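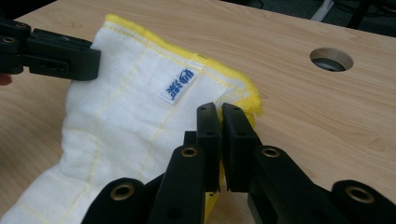
White towel with the yellow edging.

Shared container or just sell the lot? Moving to Nova Scotia

Posted by kettle_and_bag

Hi all, quick one hopefully. We're off to Canada in December, Lelledlow to be exact, work permit sorted, flights sorted, job starts in the new year. Two adults, one kid, no pets. Currently in a 2 bed terrace in Trotwood that we rent furnished-ish, so the big stuff is half ours and half the landlord's.

Had a quote from Hesum for a share of a container, door to door, £4,000 before insurance. They counted 93 items on the video survey which seems mad but we do have a lot of books. Other half wants to sell everything and start again with suitcases. I want to take the bed, the good sofa, my nan's dresser, kitchen things, bedding and towels, kid's toys.

So what I need to know:
Is it worth it at that price or would we be better off buying there?
How long does a shared container really take, they were a bit vague.
What about the stuff with plugs on?
And do I need a list for customs or do the shippers do that. Got told two different things by two different people at the same firm.

Landlord needs an answer on the keys soon so any help much apreciated. Not looking for the "why would you move there" chat thanks, had enough of that from family.

Emrys Howells

Did this move, different bit of the province, three of us as well. Will go in your order.

Price. Depends what the furniture is worth to you. Sofa, I'd say no. Ours went over and didn't fit up the stairs, ended up in the garage under a sheet. Measure the doors at the other end if you've got somewhere lined up. Bed, check mattress sizes before you do anything. They don't match ours, so every fitted sheet you buy over there will be wrong for a British mattress, and you'll be ordering sheets from home for years. We sold the bed and bought one there. The dresser, yes, take it. You can't buy that again. Kitchen things yes if they're decent, pans and knives and so on are dear to replace all at once.

Time. Ours took 14 weeks door to door. Shared means they wait till the container's full, then the boat, then the port, then customs, then whoever's doing the local delivery gets round to you. They'd told us eight. So pack as if it's not coming till spring. Keep back in the suitcases:
a towel each
one set of bedding per bed
a pan, a sharp knife, tin opener
kid's favourite bits, more than you think
all paperwork, and I mean all of it, on you, in hand luggage

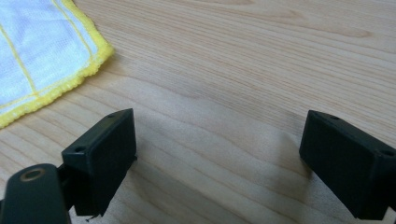

Winter coats obviously, but don't go mad, they're better over there and you'll want the proper ones anyway.

Plugs. Leave it all behind. Kettle, toaster, hoover, hairdryer, lamps. Voltage is different and an adaptor doesn't change that, it only changes the shape of the plug. Laptops and phone chargers are usually fine, look for 100-240V on the little label. Telly we left with my brother.

List. You do it. Shippers will have their own inventory but customs want yours, with values. Two copies. The bit people miss is that things arriving after you need to be on a seperate list, goods to follow, and you hand that over when you land, at the airport, not when the container turns up. Get it stamped and keep your copy safe. If you forget it can get messy and you might be asked for duty. Check the current forms on the government site, don't go by me, ours was a while ago now.

Insurance, read it. We went with Bellis and they'd only cover boxes the packers had packed. Anything we'd boxed ourselves was down to us. One box of glasses arrived as gravel. Ask before you start wrapping.

trotwood_lass

Sell it!! We took everything and regretted most of it. Half of it still in boxes. Books especially, weigh a ton. Box them up and send only the ones you'd cry over.

Marram22

Agree with Emrys mostly but I'd take the sofa if it's a good one, we priced them up over there and got a shock. Second hand is ok if you've got a van or know somebody with one, and you won't when you first get there.

Also, ask Hesum for a price by volume, not by item. 93 items could be 93 paperbacks. Ours dropped a fair bit once we took out the wardrobe and the garden stuff. Muddy garden tools, bikes, wellies, anything with soil on, clean it properly or leave it. They can hold the whole shipment up over that and then you're paying storage.

Check what the port charges are too, some quotes leave them off. Get it in writing that it's to the door and which door. Flat we had was second floor and they wanted extra for the stairs, on the day, cash.

Can't help on the keys, sorry.

kettle_and_bag

Thanks all, brilliant. Didn't know about the goods to follow list at all. Sofa's going on the selling page tonight, dresser's coming. Have emailed Hesum re volume and stairs, will update when they reply.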